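Power out on Hastero Street again

mapleporch: Anyone else dark since Friday? The fire at the Brustetar substation knocked out my whole block, and I've got 40 bucks of meat thawing! 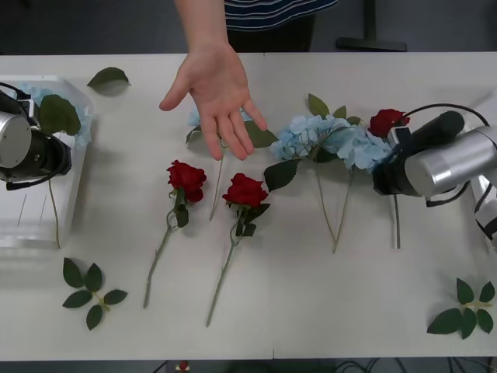

Is the Dudás grocery open?
Cash only, until 10 tonight.

tinroof14: We got ours back at noon, so I think the crews are doing fine.
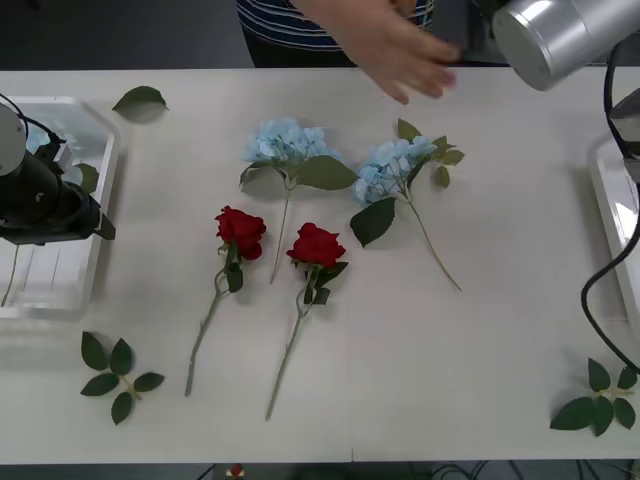 They had three trucks on our corner all morning.

mapleporch: Fine?? I was on hold 20 minutes!

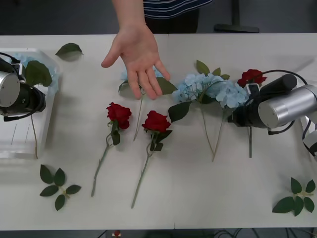 Then the line dropped and I had to start over.

drern_dan: Try the Drernodano town desk, they picked up right away for me.
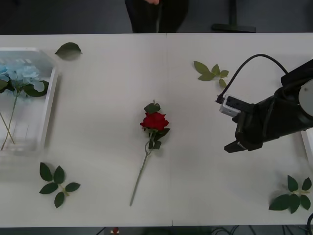

They're handing out ice too (bring a cooler).

14 comments · 10 shares
Contact us | Back to top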